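Sampaio Tabletop Frame, Gloss Black

Item 271
Supplied by Varkadora Furnishings for Schools and Offices

The Sampaio is a rectangular frame with rounded corners and a high-gloss black finish. It is suited to reception desks, reading rooms and meeting tables, and may be ordered singly or in cartons of 15.

Profile and finish

The bar has a smooth, rounded top and a flatter ledge along its outer edge. The inner lip curves down toward the opening. The polished surface shows bright, window-like reflections, and purchasers who intend to place the frame in a bright room are advised to request a finish sample from the Brultham showroom before ordering.

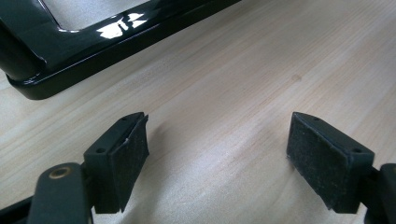
Care of the frame

Dust with a soft, dry cloth. Fingerprints may be removed with a cloth dampened in clean water and wrung out well. Do not use scouring powder, furniture wax or any cleaner that contains ammonia. Lift the frame when moving it; do not slide it across the table.

Companion tabletop

The frame is shown in our showroom on the Trustetti tabletop, a light-colored wooden top in a pale blond tone. Grain differs from one top to the next and also within a single top. Curving, looped figure may appear on one side while the remainder runs straight and fine. Such variation is a property of the material and is not accepted as grounds for return. Under strong light the surface takes on a whitish sheen that makes the grain less distinct.

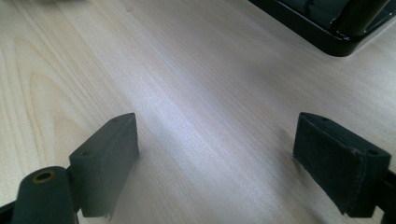 Ordering and delivery

Frames are sent from Brultham within 28 days of a confirmed order. Tabletops are made to order and are quoted separately. The standard length is 162 cm; other lengths are available on written request.

Orders from schools and public offices must include a purchase order number and the name of the person authorized to receive the goods. Please inspect all cartons on delivery and note any damage on the delivery slip before signing.

Contacts

Orders and quotations: Lourenço Torres
Finish samples and showroom visits: Henrique Ramalho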